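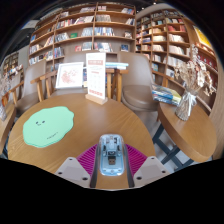
Page last changed: Wed 12 February

Looking after a hand gripper, one round table at a time

The first thing Lorraine Mottram did when I sat down was hand me a screwdriver. I had come to Vimcombe to write about the people who keep hand-held grippers in working order, and I'd pictured myself with a notebook and a coffee, nodding. Instead I spent most of the morning with my nose a few inches from a pink ribbed pad, trying to see whether one rib was leaning more than its neighbor. (It was. I was very proud.)

Lorraine looks after the grippers for Woltum, a small outfit that sends people out with them into ordinary places: kitchens, offices, reading corners with big wooden bookcases and soft gray chairs. You carry the thing by hand and it has a camera on board, so whatever you do with the fingers gets recorded from the tool's own point of view. Later on, a robot arm at the workshop wears the same pair of fingers and has a go at the same jobs. It's a lovely idea and it has one big catch, and the catch is Lorraine's whole working life. The fingers on the hand tool have to match the fingers on the arm. If one set has gone soft or sits a hair crooked, the recordings teach the arm something slightly wrong.

So she checks them. She checks them before a session, and again after, and if the people carrying them have been enthusiastic she checks them over lunch too.

She starts with the pads. On this model they're magenta, with ribs that fan out like fins, and they're meant to bend around whatever you pick up. She closes the fingers slowly on nothing at all and watches how the two sides meet. Then she does it on the corner of a paperback, then on the spine, then on a pen. What she wants is for both pads to give the same amount. When one gives more, she swaps the pair. I asked why she didn't just change the bad one and she looked at me the way my mother looks at people who buy one shoe.

Next come the fingers themselves, pale gray and angular, with little dark screw holes in the flat faces. This is where I got my screwdriver. The trick is to snug every screw lightly before you tighten any of them properly, otherwise the finger creeps over to one side while you're busy feeling handy. Mine crept. Lorraine loosened everything and had me start over, and the second time it sat straight!

The part I liked best is the housing in the middle, a see-through light blue with a rounded top. You can just make out the insides through it, and Lorraine uses that more than I expected -- she tips the tool toward a lamp and looks before she opens anything. Her rule is that the cover stays on unless she already knows what she's going in for. She has opened it twice this year, both times for the same loose connector, and she told me about the connector at some length.

Dust goes for the rails. A dry brush first, all the way down one side and then the other, and only then a cloth. No oil. Someone at Emance, the supplier Woltum buys its spares from, once suggested a drop of oil, and the fluff from a single wool blanket turned it into something like felt. Now a brush travels in the case with every gripper, tied on with string.

Her colleague Liliana Gatti keeps the log, and I'm glad someone does, as it has 2795 entries and Lorraine's handwriting is a menace. Every pad change goes in, and every tightened screw, plus a column Liliana calls "where it's been." She flipped it around to show me a run of entries from last May, when 3 grippers came back from the same job at a place called Durán with their left pads worn and the right ones nearly fresh. It was the carriers. They'd all been leaning the tool against the table edge between tasks, the same way, on the same side. Liliana wrote them a note and the wear evened out by the following month.

I asked them both what they'd change if they could. Liliana wants pads that carry their own fitting date, molded in, so she can stop peeling off tiny stickers. Lorraine wants a longer screwdriver. She had mine back in her pocket before I'd got my coat on.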